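Haruna Upholstery Wash, Fragrance Free

Home > Fabric Care > Sofas and Chairs

Size: 34 fl oz refill bottle
Covers: up to 80 square feet of fabric
Ships from: Jallton warehouse

If you live with kids, pets, or a spouse who eats toast on the couch, we made this one with you in mind. Haruna is the upholstery wash we started mixing for our own living rooms, back when Rerlow Home was a two-person shop and Jaqueline Salinas was still filling bottles at her kitchen counter. It has been through plenty of small changes since then (the first batch foamed like a bubble bath, sorry to everyone who bought it!) and we think it has settled into something really nice to use.

It's a water-based cleaner with a mild soap and no perfume at all. We know some people miss the scent, and we do get letters about it, but a sofa is a place where you put your face down for a nap, and we would like it to smell of nothing much. It spreads easily, wipes off with a damp cloth, and doesn't leave that stiff, crunchy patch you get from some of the spray cans.
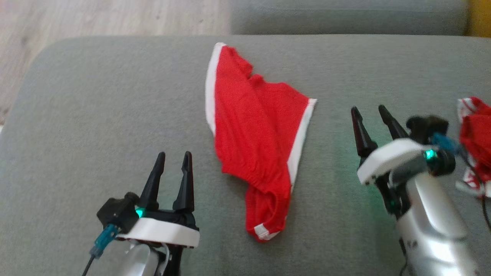 Everyday grey upholstery, with a bit of laundry on the seat.

Flat weaves, textured weaves and most polyester blends are fine. Please don't use it on silk, velvet, leather or anything with a code S on the care tag, which means solvent cleaners only. If the tag has gone missing, try a little on the back or underneath and leave it overnight before you do the whole seat.

How to use it

Vacuum first, and go along the seams where the crumbs hide. Mix 4 capfuls into a quart of lukewarm water, dip a soft brush or an old washcloth, and wring it out well. Work in loose circles from the outside of the mark toward the middle. Wipe with plain water, blot with a dry towel, and then let the cushions air out properly before anybody sits down.

Goes well with

Flokus Soft Brush, short handle
Flokus Towels, pack of 4

From our customers

"I did both armrests and then of course had to do the whole couch because the armrests looked so much better. Took me an afternoon. Would buy again, though I wish the cap were easier to grip." Saqib Bugti, 2020-07-19

Returns are accepted on unopened bottles. We can't ship this item to PO boxes.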